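Let Your Skin Be Bored

I gave up my ten-step routine in February, and my face has never been happier! I had toners for my toners. I had a peeling gel from Gasteswood that smelled like a pine forest and left my cheeks pink until lunch.

Now I wash with lukewarm water and a plain cleanser, put on a moisturizer, and add sunscreen in the morning – SPF 30, every day, even when it rains. It takes me 5 minutes, and I love those minutes.

I really think most of us are treating problems we gave ourselves. My skin was tight and flaky, so I scrubbed it. Then it was sore, so I bought a Ruteck serum to calm it down (lovely bottle, I'll admit). Stop all of it for a month and see what your skin does when it's left alone!

Snacks Are Not the Enemy

People write to me in a panic over one bag of chips. Please eat the chips! If you notice that a certain food makes you break out, ease off it and talk to a doctor if it keeps up, but don't live in fear of your pantry.

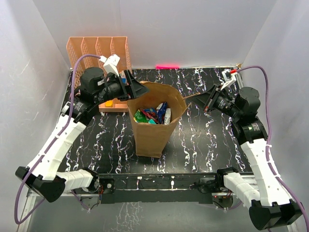 What I'd Keep

Sunscreen, always. A soft washcloth. The Barkham oat cream too, because I'm weak and it feels like pudding – and my elbows adore it.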